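Ordinary Materials
Session 7: Concrete, from powder to street
Notes by Tatiana Jurčo

Bring the sample sheet from last time and something to write on that won't mind getting dusty. We have the lab for 2 hours and Alžběta Paulík will be at the mixing bench for the second half, so please read at least the first two parts before you come.

Why spend a whole session on it

I love this stuff, and I hope to pass a little of that on. Apart from water, concrete is used in greater quantity than almost anything else people handle, and most of us could not say what is in it. We walk on it, sit on it, park on it and complain about it (often with good reason!). It is poured as a thick soup and by the next day you can stand on it. After two terms on wood, clay and glass, you have all the chemistry you need to follow how that happens.

First, a matter of words. Cement is the powder. Concrete is the finished material, made of cement, water, sand and stones. Mortar is cement, water and sand with no stones. People say "cement mixer" and "cement path" all the time and we all know what they mean, but in written work for this course please keep the three apart.

Look at as many surfaces as you can this week, in sun and in shade, close up and from across the road. A flat grey surface is never one grey.
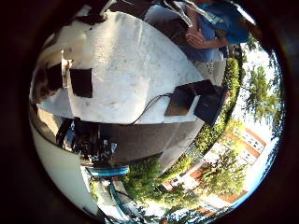 1. What goes into the mix

Cement starts as limestone and clay, ground up together and heated in a kiln until they partly melt and form hard lumps called clinker. The clinker is cooled, a little gypsum is added, and the whole lot is ground to a fine powder. The gypsum slows down the first reaction. Without it the mix would stiffen almost as soon as the water touched it, and you would never get it out of the barrow.

Sand and stones are together known as aggregate, and they make up most of the volume. A good mix has stones of several sizes, so that the small ones sit in the gaps between the large ones and the sand fills what remains. Then the cement paste has only the leftover spaces to fill. We will try this with jars of gravel from the Ondrejka quarry: fill a jar with big stones, then see how much small gravel goes in before the jar is full, then how much sand. I have done this with every group I've taught and it still pleases me.

Water is the part that people get wrong. Too little and the mix won't flow into the corners of the mould. Too much and it flows beautifully, then leaves tiny pores behind as the spare water goes, and the result is weak. If you remember one thing from this section, make it the water-to-cement ratio. It is the weight of water divided by the weight of cement, and lower generally means stronger.

2. Setting is a reaction

Many of you wrote on the entry sheet that concrete "dries". It's a very common idea and worth clearing up. The water joins chemically with the cement, and the new compounds grow as a mass of very small crystals and gel that lock everything together. The reaction is called hydration, and it gives off heat. Concrete will set under water perfectly well, and if it loses its water too early it ends up weaker and dustier at the surface. So builders cover fresh slabs with wet sacking or plastic sheet, and keep them damp for days. That is called curing.

The Jarus footbridge over the Ura is our case for this part. Its two end blocks were cast in the same July, one in the shade of the bank and one in full sun. The shaded one is still sharp along its edges. The sunny one has a net of fine cracks over the top, the sort you get when the skin of the slab shrinks before the inside has caught up. Go and put your hand on both.

3. Reading a surface

Rough or smooth tells you about the mould and about the finishing. Steel moulds leave a slick face. Sawn boards leave their grain behind, sometimes with every knot. A slab that has been brushed while soft will have fine lines running one way, and one that has been washed or worn will show its sand.

Stains are good evidence too. Rust marks may come from steel bars inside, or only from a chair leg left out all winter. White bloom is usually salts carried to the surface by water. Food and drink leave marks of their own, as anyone who has eaten lunch at an outdoor bench will know, and a rough face holds on to them for much longer than a polished one.
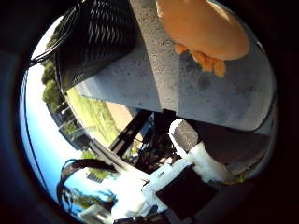 Reading time for part 4: 2 minutes

4. Steel, cracks and repair

Concrete is very strong when you squeeze it and poor when you pull it. A plain beam laid across a gap is squeezed along its top and pulled along its bottom, and it will crack from below. Put steel bars near the bottom and the steel takes the pull. As luck would have it, steel and concrete swell by nearly the same amount when warmed, so they stay together through summer and winter - a piece of good fortune that most of our cities rest on.

The trouble comes later. Fresh concrete is strongly alkaline and this protects the steel. Over the years carbon dioxide from the air works its way in and slowly lowers that protection. Once the steel begins to rust it takes up more room than before, and it pushes the cover off in flakes. The old baths at Vevora show every stage of this on one wall. The town means to have the repairs finished by 2032, so see them while you can.

5. Your own survey

Choose one concrete object outdoors that you can visit more than once. Steps, kerbs, planters, benches and tables are all fine. Sketch it, note its colour in different light, and say what you think the mould was made of. Then write some 600 words on how it has aged and how people use it. Work on the spot if you can; sentences written beside the thing are nearly always better than sentences written from memory.

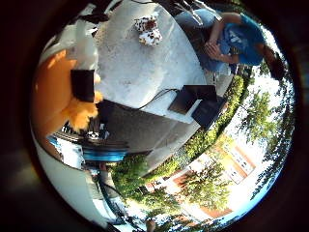 Fig. 3. Laptop on a pale grey tabletop, speckled surface.

For the bench session
Old clothes and closed shoes.
Gloves and goggles are in the drawer by the sink. Wet cement burns skin, slowly at first, so wear both.
Label your cube with your initials and the water-to-cement ratio before you leave.
Nothing goes down the sink. Scrapings go in the lined bucket.

We crush the cubes next session, and Alžběta is taking guesses on the board by the door.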